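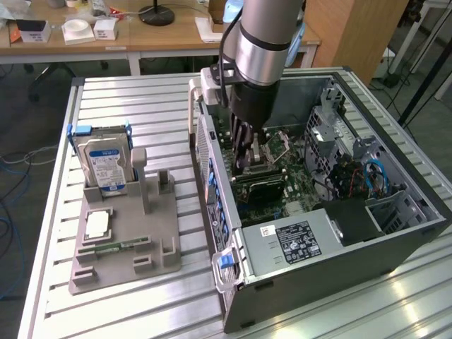 Erelell Playhouse
Minutes of the Season Planning Meeting
2026-05-23, rehearsal room, upstairs

Present: Dalal Azar (chair), the design team, front of house, two members of the youth company, stage management (minutes)
Apologies: the music director, who sent notes by email

1. Minutes of the last meeting
Approved with one correction: the spring reading was in the small studio, not the lobby. Sorry to the lobby!

2. Spring show
Everyone wanted to talk about this one first, so we did. "The Clenunov Letters" played eight performances to a total of 1,000 people, and the last night had folks standing along the back rail. Dalal read out a few of the comment cards and there was a lot of happy noise around the table. The scene in the train station got mentioned again and again. The design team asked that the painters be thanked by name in the next program, and all agreed.
One complaint about the length of the second act. Dalal thinks it is fair and would trim the letter-reading sequence if we ever bring the show back (several people would love to bring the show back).

3. Summer production
We're doing "Kong," the new two-hander, and the script is a joy. The read-through last week ran long only on account of the laughing. Still open:
- Whether to play it in the round. Design is strongly for it, and showed a model with seats on all four sides. Stage management asked where the actors wait before the kitchen scene. Design will draw a second version with one corner left clear.
- Seat count. In the round we can sell 266 a night. Front of house is fine with that number as long as the side aisle stays open.
- Music. The music director's notes ask for live cello in place of recorded tracks. Big yes from the whole room, if the budget can stretch.
Opening stays in July. Tickets go on sale as soon as the seating plan is settled.

4. Youth company
Our two youth members gave the best report of the evening. They have been writing their own piece from interviews with grandparents and neighbors, and they performed the opening three minutes for us right there between the chairs. Wonderful stuff, funny and then suddenly very quiet. They asked for a proper slot on the main stage instead of the usual afternoon in the studio. Agreed without a vote. Date to be found in the fall calendar.
They also asked for a movement teacher for four sessions. Dalal to call the Classide dance people and see who is free.

5. Costumes
The long rack in the hallway has to move before the summer build. Wardrobe would like to hold a costume sale and put the money toward the cello. We set aside $800 from the production budget as well, so the musician can be booked now. The green velvet coats are not for sale. This was said twice.

6. Any other business
Front of house would like the intermission bell fixed or replaced. Stage management will look at it.
The lobby display needs new photos from the spring show. Anyone with good ones, please send them in.

Actions
Design: second seating plan for "Kong"
Dalal: movement teacher, cellist booking
Wardrobe: date for the costume sale
Stage management: intermission bell
Front of house: fall dates for the youth piece

Next meeting: same room, after the first week of rehearsals. Bring snacks again, please, the dumplings were a hit.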